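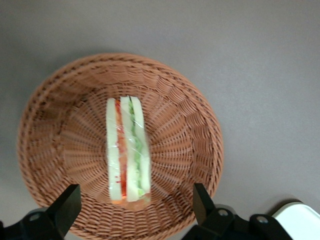
图1 腕部相机视角:藤编篮中的保鲜膜包装三明治,两指张开

用腕部图像训练抓取点预测模型

本页说明如何用 Flarnska 工具包,从腕部相机图像训练一个小型抓取点模型。目标物是有透明包装的软质食品,难点在反光和形变。

一、采集
1. 相机固定在夹爪一侧,曝光锁定,关闭自动白平衡。
2. 每次只放一件物品,手动改变篮子的位置和朝向。
3. 共采集 275 段演示,每段从夹爪张开开始记录。

二、标注
每段取接近前的一帧,标出左右指的接触点。图1这类画面里,保鲜膜上的高光容易被当成物体边缘,标注时以面包外侧轮廓为准,不要沿高光画线。篮子内壁的编织缝隙一律归为背景。

三、训练
输入缩放后做亮度扰动和小角度旋转。先冻结主干训练 1,000 步,再全部放开训练 4,000 步。验证集按篮子摆放位置划分,同一位置的图像不要分到两边。

四、检查
留出 39 段不参与训练,逐段查看预测点。若接触点落在篮沿上,先检查标注,再增加篮沿靠近手指的样本。夹持力另行设定,本模型不输出力。

标注规范由 Vandana Garg 编写,训练脚本由 Ailbhe Ó Riain 维护。更换夹爪手指后须重新标定相机外参,旧权重可作为初始值继续使用。

本网站使用 Cookie 改善浏览体验。继续浏览即表示您同意我们使用 Cookie。 接受 | 设置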